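4.2 Residue and the shared table

Coding of the break-table notes was done by two of us, separately, then compared. Disagreements mostly on one category, "residue". We had meant it as a leftover box for anything that did not fit under packaging, food or liquid. By the end of March it was the largest category at both Romari and Destelero and we had to go back and split it.

Split as follows. Loose residue: crumbs, leaf, sugar, anything a person would wipe or sweep. Held residue: the same material once it is inside or stuck to something else, usually paper. The difference matters for what goes in which bin. Loose leaf at Destelero went into the food bin when it was picked up at all. Held leaf almost never did. It went wherever the paper went, and the paper went into whatever bag was closest.

Of the 100 clearing episodes we coded, 40 had tea in them in some form. Tea is a small thing by weight and we nearly left it out. But it makes a mess out of proportion to the weight, it is fine and dark and shows up on a light table, and people reach for paper to deal with it. Then there is a second item to throw out. In 7 episodes the paper used for wiping took up more room in the bag than whatever had been spilled (our judgment, from the notes, not measured).

Bag or bin? Mendoza argues that people sort by container and not by material, meaning that once a bag is open on the table everything goes in it. Our notes agree for paper, less so for food. Whole items were still walked over to the right bin. Dusty or torn items were not. Işık (Zerrin Işık, who did the second coding) thinks this is about hands: if you have a fistful of something that sheds, you do not want to carry it across a room. Seems right to us, though the coding sheet has no line for distance and it should have had one.

A note on bag type. Romari supplied thin see-through bags, Destelero gray ones. With the see-through bags the person clearing could check what was already inside with out opening it up, and we expected fewer mixed bags for that reason. No clear difference. Possibly too few episodes with the table fully cleared, many stopped halfway when the break ended.

Also unresolved: what to do with storage on the same table. Trays and boxes that belong to the tea supply sit right beside the waste, and early versions of the sheet counted them as part of the clutter. The Bondel scheme does this too. We dropped it. A tray that stays put is not something anyone is clearing, and counting it made tidy tables look worse then they were.
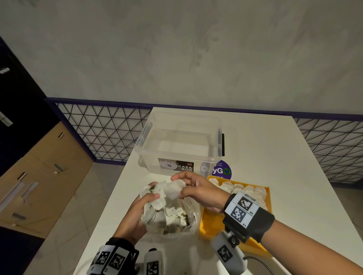

Figure 2. Held and loose residue, as coded in this section. Held: the dark green debris on the stained paper in the translucent bag, and the crumbs on the wad in the left hand. Loose: the dark crumbs on the tabletop around the bag. Yellow tray of tea bags and clear storage box not coded.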